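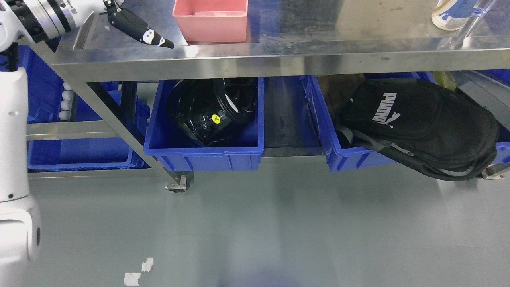
**From:** Kosmas Koutsoukos
**To:** Plaltley home cheese list
**Subject:** Re: White cheese going soft in the brine

Dear Lejla, dear all,

I read your message twice, so that I answer what you asked and not what I like to talk about.

> Lejla Dumitrescu wrote:
>
> In May I made my first white cheese in brine, with goat milk from the farm in Gaber. For the first week it was very nice. Then the outside became slippery, and now when I take a piece out it leaves a white paste on my fingers. The inside is still firm. I used fresh brine, 8 percent, boiled and cooled, and the box is in the refrigerator the whole time. I kept the whey but I gave it to the chickens, because the book said only water and salt.
>
> Is the cheese lost? And is it the salt? My neighbor says I should use double.

First the salt. Eight percent is what I use myself for keeping, and I would not double it. Very strong brine pulls water out of the cheese, and you will have something for grating. I had this result in my second year in Sulby and we ate it in soup until the winter.

I believe the problem is the calcium. A new brine made from only water and salt has none of it, so the calcium goes out of the cheese and into the water, and the surface becomes weak. Old brine does not do this so much, because it already has in it what the cheese would give. The acid is a second part of the same problem. Your cheese is sour and your brine is not, and they try to become equal.

What I do now is to make the brine from whey. After draining I keep the whey at room temperature until the next day so that it becomes more sour, then I heat it, take off the white part which comes up, and pass it through a cloth. For each liter of clear whey I add 80 grams of salt without iodine. When it is completely cold it goes over the cheese.

If the whey is already with the chickens, you can correct the water. To one liter of your boiled brine add a teaspoon of white vinegar and a quarter teaspoon of calcium chloride. The bottle from Kudent is a liquid, and for that one please read the label, as I only know the dry kind.

For the cheese you have now: if it smells clean and sour, I would wipe off the paste, leave the pieces on a rack in the refrigerator overnight, and put them in the corrected brine. The drying is important. I skipped it many times and I think half of my soft cheeses came from there. If it smells of yeast or anything bitter, please do not try to save it.

One question back to you. How long did you salt the pieces before they went in the box? You did not write it. I turn mine in dry salt for two days, and then they stay in the brine 28 days before I open the box. I know that some people on this list eat it after one week, and I do not want to start that discussion again.

My notes from Sulby are in Greek, but I can translate the page about whey brine if more people want it. It is short.

With regards,
Kosmas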